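Tea first, then the attic

I'd been promised the good biscuits if I came to Plaletcombe on 5th December, and I can report that they were very good indeed. My host runs Jõgi, a one-woman clear-out and tidying business, and she'd just taken on the top floor of a house in Rarosthorpe (boxes up to the windowsills when she started, she told me, and a smell of old newspapers).

I asked how she begins on a room like that. "I sit down," she said. "People think I'm being lazy! But if I start lifting things straight away I only move the mess from one side to the other."

She charges by the room, and her smallest jobs come to £800. I must have pulled a face. "It's two days of my life," she said, "and my knees."

What about the things people can't part with? She laughed at that and poured more tea. One customer had kept 816 postcards, every one of them from Zarnormont, and wanted them in order of date. "I did it as well. Took me most of January. Half of them only said the weather was nice."

She's fussy about dust, and she'll talk about it for as long as you let her. Paper towels are no use, in her view, they just push it along. Old pillowcases are her favourite, cut up small, and she never irons or folds them. I told her I own a feather duster and she put her cup down.

Rooms under the roof have their own rules, she says, and she's got plenty to say about them. The heat collects up there in summer and the cold gets in everywhere else, so she likes to keep the air moving while she works, winter or not. A fan on a pole suits her better than a little desk one, with the round grille up high where it won't blow the papers about. She's all for white walls and a white ceiling too, "because then you can see what you've missed", and she does the top of every beam before she touches anything lower down. My own beams, I'm sorry to say, haven't been done since we moved in.
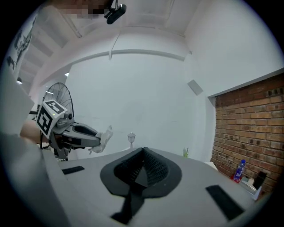
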